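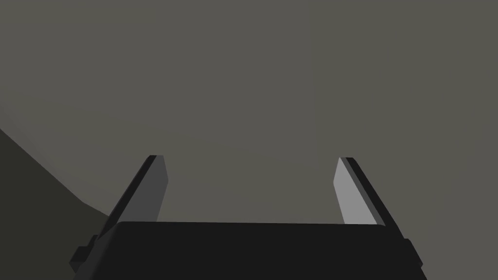

The winter I finally sorted out the laundry

Monday, August 18, 2025

I've been threatening to do something about our laundry since we moved in, and this winter I ran out of excuses. It rained for most of the school holidays, the clothes horse lived permanently in the hallway, and every towel in the house smelled like a wet dog (we don't have a dog).

The room itself is tiny. You come in from the back verandah, and there's the trough, the washing machine and a strip of lino where you can stand if you breathe in. The previous owners had put a cupboard right where the door wants to swing, so for years we've been going in sideways with the basket on one hip. That went first! Two screws and a bit of swearing and it was out on the nature strip, gone by teatime.

Then came the drying rack. I wanted one of those pulley ones that goes up to the ceiling, and I looked at far too many of them before settling on a Grustholm, mostly because it was the right length for the wall. It has 4 rails and came with instructions in every language except one I could follow. Finding the joists took me an entire Saturday. I knocked on that ceiling until the neighbours knocked back.

Total spend so far is $840, and that includes the plumber, who came out to move one tap and was gone before the kettle boiled. The tap alone was $116. I had a little sit down after that one. The paint was left over from the bathroom – a sort of eucalypt green that looked grey in there and looks properly green in here, go figure.

What I'd do differently: paint before hanging anything from the ceiling. I did the last corner with my arm threaded between two rails and a doona cover dripping down my neck. I'd also buy the good brush. I bought the cheap one and spent the second coat picking bristles off the wall with my fingernails.

Still to go are the skirting boards, a hook for the peg bag, and some kind of shelf over the trough for the powder and the stain soap. I've been eyeing one off in the Trunduteck catalogue but the delivery costs nearly as much as the shelf, so I might have a crack at making it out of the old cupboard door. Except the old cupboard door went with the old cupboard. Bugger.

Anyway, there are 8 pairs of school socks up on the rack at the moment and the hallway is clear for the first time since April. If anyone has a trick for getting paint off lino, leave it in the comments, please – I've tried metho and it just made the spot shinier.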